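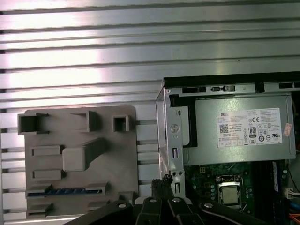
Dalva Bastos asks whether a homeowner really needs an architect for a garage conversion, or whether a contractor can draw it up. The answer depends on the town. In Mollthorpe the building office accepts contractor drawings for conversions that leave the outside walls and the roof alone. Once you cut a new opening, move a bearing wall or add plumbing below the slab, you need stamped drawings.

The rest of this page covers the other questions we get most often about small second units: garage conversions, backyard cottages and basement apartments.

## Before you hire us

**Do you take on small projects?**

Yes. Most of our work is under 2000 square feet, and a good part of it is much smaller. We don't have a minimum fee, but we do have a minimum first step, a paid site visit.

**What does the site visit cost?**

It is $225, and we credit it to your bill if you go ahead. You get a one-page letter afterward that says what the zoning allows, what we saw that could be a problem, and whether we think the project makes sense. Some people take the letter and stop there.

**What should I have ready?**

A survey or plot plan if you have one. Old permits help too, even for work done by a previous owner. If you have neither, the county recorder usually has the plot plan on file. Please clear a path to the electrical panel and the water heater.

**Can I get a second opinion on drawings from another firm?**

We'll review them by the hour. We won't stamp drawings we didn't prepare.

## Zoning and permits

**How close to the property line can a cottage go?**

In most Mollthorpe neighborhoods the rear setback for a detached unit is smaller than the one for the main house, but corner lots follow different rules. Ask us before you pour anything. Easements catch people out more often than setbacks do, and they don't always show up on a real estate listing.

**Do I have to add a parking space?**

Usually not for a conversion. For a new cottage it depends on the distance to a bus stop, and the city measures that along the sidewalk.

**How long does a permit take?**

Plan on two rounds of comments from the city. The first round is slow and the second is faster. Applications filed in February tend to sit longer, as many contractors file then to be ready for spring.

**Can I start demolition while I wait?**

You can empty the space and take out loose shelving. Drywall, wiring and anything attached to the structure has to wait for the permit. There is a separate demolition permit if you are in a hurry, and we can file it for you.

## Design

**Can the unit have its own entrance?**

It has to. The entrance can face the side yard or the alley, and there must be a paved, lit path to it from the street.

**How low can the ceiling be?**

Measure from the finished floor to the lowest point of the ceiling and tell us that number. Old garages often slope toward the door, so a level floor takes up some of your height at one end. We have turned down conversions for this reason – it's better to know at the site visit.

**Do you use stock plans?**

We have two. The Flason is a studio with a sleeping alcove, and the Totatis has one bedroom and a covered porch. Both can be flipped left to right at no charge. Other changes are billed by the hour, and if you want many of them a custom design may cost the same.

**Is the Babaei Court project open to visitors?**

The shared yard is open during the day. The units are rented, so please don't knock or look in the windows. We can show you floor plans at the office.

## Money and schedule

**When do I pay?**

We bill 50 percent of the design fee when you sign and the balance when the drawings go to the city. City fees are yours to pay directly.

**Will you recommend a builder?**

We'll give you names of builders who have finished a job from our drawings. We take no referral fee. Get more than one bid, and make sure each bid lists the same window and insulation specs.

**What if the bids come in too high?**

Send them to us. One round of revisions to bring down the cost is part of the design fee. After that we bill by the hour.

**Can I rent the unit out right away?**

You need the final inspection and a rental registration first. Short-term rentals have their own license, and some homeowner associations don't allow them.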